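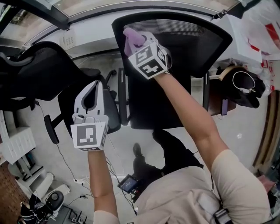 Slide 1: Asking for footage of yourself

Shanthi Amarasinghe, Priltbridge Open Records Group. Evening talk, Nandthorpe library. Start at 7 pm, doors locked at 9.

Say hello, say who the group is. We help people in Priltbridge and Nandthorpe ask public bodies for records. We are not solicitors and can't take on court cases. Aitana Olmedo is at the back with the sign-up sheet and spare copies of the template letter.

Tonight is about street cameras and the footage they hold of you. Body-worn police video comes up at the end. Council tax records and housing files are a separate talk.

Slide 2: Who holds what

Ask the room who they think runs the cameras in the High Street. Most people say the police. In Priltbridge the council runs them and the police ask for copies.

The council has 12 fixed cameras in the town centre. The bus station has its own, run by the bus company. Shops have their own as well. If you write to the wrong body you may lose days, and footage doesn't stay on the system for long.

Look for the sign. There should be one near the camera with the name of whoever runs it and a way to contact them. Write the name down while you are standing there. If there is no sign, write to the council first and ask who is responsible.

Slide 3: The right to ask

You have a right to ask for personal data held on you, and a picture of you counts if you can be picked out. It is called a subject access request. It does not have to be on a form, and it does not have to use those words. In most cases there is no fee.

The normal time limit is one month. They can ask for proof of who you are, and for enough detail to find the footage.

Pause here. Someone always asks about other people in the footage. The body can blur faces, or offer stills, or let you come in and view it. They should not refuse the whole thing just for the reason that a stranger walks past.

Slide 4: What happened in our area

Figures are from our own request log and the replies people shared with us. Say clearly that the log is ours and covers several years.

2,674 requests logged, of all kinds. 794 refused in full at the first answer. The commonest ground given was that the footage had already been wiped.

Don't go into the year-by-year split unless asked. The handout has it, page 2.

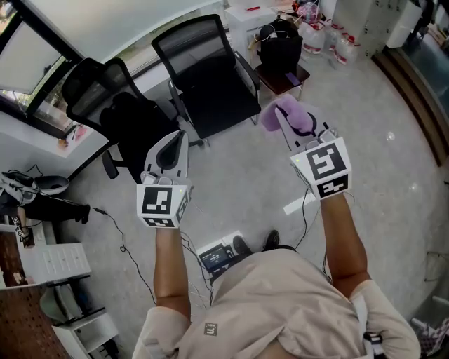 Grippers held in both hands above a speckled floor.

Slide 5: The Antoniadis request

Permission given to use this one by name. Keep to what is in the letters.

Mr Antoniadis was stopped outside the market on a Sunday and wanted the council footage. He wrote the next morning. His letter gave the street, the side of the road, the time to within ten minutes, and what he was wearing. He added one line asking them to keep the footage while they dealt with the request.

The council replied that it had been passed to the police and he should ask there. The police said to ask the council. He wrote to both again, with each letter attached to the other. He got the clip with faces blurred.

Read out the line about keeping the footage. It is in bold on the template.

Slide 6: Writing the letter

Go through the template slowly – people will be filling it in.

Put your name and a way to reach you at the top.
Give the place, the date and the time. A short window is better than a whole afternoon.
Describe yourself on that day: coat, bag, bike, anyone you were with.
Ask them to keep the footage until your request is finished.
Keep a copy, and a note of when you sent it.

Email is fine. If you post it, get proof of posting.

Slide 7: If they say no

First step is to ask for an internal review and say why you disagree. Two paragraphs is enough. After that you can complain to the regulator. You can also go to court, but get advice first as it may cost you.

Mention the Turnberg leaflet on complaints, five pages, on the table by the door. It was written before the council changed its email address, so use the one on our template.

Slide 8: Body-worn video

Short section, skip if past 8.15.

Same right, different body: write to the police force. Give the officer's number if you have it. If you don't, give the time and place. If you are also making a complaint about the officer, send that as a separate letter and say in each one that the other exists.

Slide 9: Questions

Take questions from the floor. Anyone with a live case should speak to Aitana afterwards and not give details in front of the room. Repeat each question for the recording.

Chairs back against the wall before we go. Next drop-in is in October, same room.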